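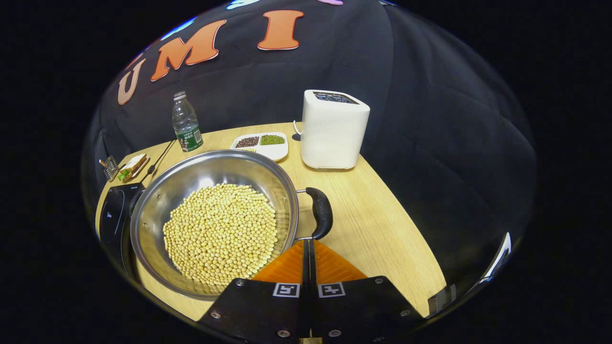
메주콩 불리는 시간, 다들 몇 시간 잡으세요?

글쓴이: 콩두레
등록일: 10/11/19

올해 처음으로 집에서 메주를 쑤려고 합니다. 작년까지는 Temham 시장에서 메주를 사다가 장만 담갔는데, 간장 색이 해마다 달라서 직접 해 보기로 했습니다.
책에는 하룻밤 불리라고만 되어 있습니다. 하룻밤이 8시간인지 12시간인지 모르겠습니다. 지난주에 600그램만 연습으로 해 봤는데, 8시간 불린 콩을 반으로 갈라 보니 가운데가 아직 단단했습니다. 그대로 삶았더니 네 시간이 지나도 손가락으로 잘 뭉개지지 않았습니다.
물은 수돗물이고 베란다에 두었습니다. 불리는 시간이 문제인지 삶는 시간이 문제인지 궁금합니다.

댓글

장독지기
8시간은 짧습니다. 이맘때 베란다면 물이 차서 더 안 불어요. 저는 12시간 기본이고 날이 추우면 15시간까지 둡니다. 콩을 갈라서 안쪽 면이 평평하면 된 거고, 가운데가 오목하게 들어가 있으면 더 두세요.

Onyekachi Amadi
저는 생각이 좀 다릅니다. 오래 불리면 콩 맛이 물로 빠집니다. 저희 집은 8시간 불리고 대신 약불에서 여섯 시간 삶습니다. 색도 그쪽이 더 진하게 나옵니다.

장독지기
Onyekachi Amadi 님, 맛이 빠지는 건 물을 버려서 그런 거 아닌가요. 저는 마지막에 갈아 준 물을 그대로 삶는 물로 씁니다.

Onyekachi Amadi
불린 물을 쓰면 거품이 너무 많이 나던데요. 저는 버립니다. 한 번 넘치고 나면 가스레인지 닦는 데 삼십 분 걸립니다.

살구나무집
거품은 뚜껑을 비스듬히 걸쳐 놓으면 덜 넘칩니다. 그리고 냄비를 콩의 세 배는 되는 걸로 쓰세요. 불면 두 배 넘게 커집니다. 처음 하시는 분들이 여기서 제일 많이 고생합니다.

콩두레
냄비는 넉넉한 편입니다. 묵은콩이라서 그럴 수도 있을까요? 봉지에 수확 연도가 안 적혀 있었습니다.

Uzma Gondal
묵은콩이면 확실히 오래 걸립니다. 재작년 콩으로 한번 해 봤는데 20시간을 불려도 몇 알은 그대로였어요. 햇콩 나오는 철이니 이번에는 햇콩으로 사세요. 저는 Blackwood 쪽 농가에서 직접 받습니다. 택배비가 붙어도 삶는 가스비 생각하면 비슷합니다.

장독지기
햇콩 추천은 동의합니다. 다만 덜 마른 햇콩은 씻을 때 껍질이 잘 벗겨지니 살살 씻으세요.

밤마실
압력솥 쓰면 되는데 왜 여섯 시간씩 삶으시는지. 추 돌고 25분, 불 끄고 김 빠질 때까지 두면 끝입니다.

Onyekachi Amadi
압력솥 콩은 무르기만 하고 색이 안 납니다. 청국장이면 몰라도 메주는 저는 반대입니다.

밤마실
저는 5년째 압력솥으로 하는데 된장 색 멀쩡합니다. 색은 띄우고 숙성하면서 나는 거지 삶을 때 다 정해지는 게 아닙니다. 대신 솥의 절반 이상은 채우지 마세요. 콩 껍질이 추 구멍을 막으면 위험합니다.

살구나무집
두 분 다 드실 만하니까 계속 그렇게 하시는 거겠죠. 양이 적으면 압력솥, 많으면 큰 냄비가 편합니다. 저는 반씩 나눠서 해 본 적도 있는데 가족들은 구분 못 했습니다.

Onyekachi Amadi
저희 집은 구분합니다.

Tanko Osagie
불리는 물에 소금이나 소다를 넣는 분도 계신가요? 어디서 소다를 조금 넣으면 빨리 무른다고 읽었습니다.

Uzma Gondal
소다는 빨리 무르긴 하는데 저는 맛이 밋밋해서 안 씁니다. 메주 쑬 콩에는 아무것도 안 넣는 게 낫습니다. 소금은 장 담글 때 넣으면 됩니다.

콩두레
답변 감사합니다. 햇콩을 주문했고 이번에는 실내에서 13시간 불려 볼 생각입니다. 중간에 물은 한 번만 갈겠습니다. 압력솥은 집에 작은 것밖에 없어서 큰 냄비로 갑니다. 그런데 삶은 콩은 뜨거울 때 찧어야 하나요, 식혀서 찧어야 하나요?

장독지기
뜨거울 때요. 식으면 잘 안 뭉쳐집니다. 소쿠리에 건져서 물기 빼고 바로 찧으세요. 물기가 많으면 메주가 퍼지고 속이 상합니다. 너무 곱게 찧지 말고 반쪽짜리 콩이 좀 보일 정도가 좋습니다.

밤마실
두꺼운 비닐봉지에 넣고 발로 밟는 분들도 있는데 저는 뜨거워서 포기했습니다. 절구가 없으면 감자 으깨는 도구로도 됩니다.

살구나무집
메주 모양은 너무 두껍게 잡지 마세요. 저는 처음에 벽돌만 하게 만들었다가 속이 안 말라서 두 덩이를 버렸습니다. 겉을 꾸덕하게 말린 다음에 볏짚으로 묶으시고요. 장은 3월에 담그실 건가요?

콩두레
네, 3월 초로 생각하고 있습니다. 볏짚은 아직 못 구했습니다. 파는 곳 아시는 분 있으면 알려 주세요.

Uzma Gondal
콩 받으시는 농가에 먼저 물어보세요. 저는 콩 주문할 때 같이 부탁하면 한 단 넣어 주십니다. 농약 친 볏짚인지는 꼭 확인하시고요.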